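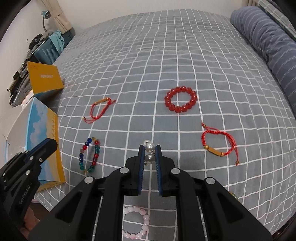
Pearl-bead bracelet held above, and pale pink bead bracelet on, a gray grid sheet.

Rustitz Bead Restringing: Frequently Asked Questions

What do you repair?
Bracelets, necklaces and anklets strung on thread, silk, elastic or beading wire. We also replace clasps and jump rings. We do not solder, resize rings or set stones. For that kind of work we send people to a goldsmith in Erklow, and the shop can give you the address.

How often should a strung piece be redone?
If you wear it every week, plan on every 2 years. Pieces that stay in a drawer most of the time can go longer, but silk weakens with age even when it is not worn. Check for gaps between beads, gray or fuzzy thread near the clasp, and knots that slide.

Can I get the same length back?
Usually. Tell us before we start if you want it longer or shorter. Adding knots between beads makes a necklace longer, and we may need to leave out a bead or two to keep it close to the old length. Leftover beads are returned to you in a small bag.

My bracelet broke and I don't have all the beads. Is that a problem?
No. Bring what you have, including the clasp and any loose thread. Tülin Şimşekoğlu keeps a stock of more than 2,000 spare beads sorted by size and color. An exact match is not always possible with older glass. You will be shown the closest ones and can decide then.

Elastic or wire?
Elastic is easier to put on with one hand and costs less. It also stretches out and has to be replaced sooner. Wire lasts longer but needs a clasp. Heavy stone beads should go on wire.

Can you tell me if my pearls are real?
We can give an opinion at the counter. It is not an appraisal and we do not put it in writing.

How do I clean beads at home?
Wipe them with a soft damp cloth and lay them flat to dry. Do not soak anything strung on silk. Keep pearls away from perfume, hair spray and vinegar. Ultrasonic cleaners are fine for some glass and bad for pearls, coral and amber.

How long does a repair take?
One week for a bracelet, two for a knotted necklace. June is slower because of weddings.

Do you take mail-in work?
Yes, within the country. Use a padded box and put the piece in a closed bag inside it. Insure the package if the piece is worth more than 200. Write your name and phone number on a slip and put it in the bag.

Who does the work?
Duygu Soylu does knotting and silk. Lev Tkachuk does wire, elastic and clasps. Questions about an order already in the shop go to Berkay Dönmez at the front desk. Have your ticket number ready.

What happens to pieces that are not picked up?
We call twice and then store them for one year.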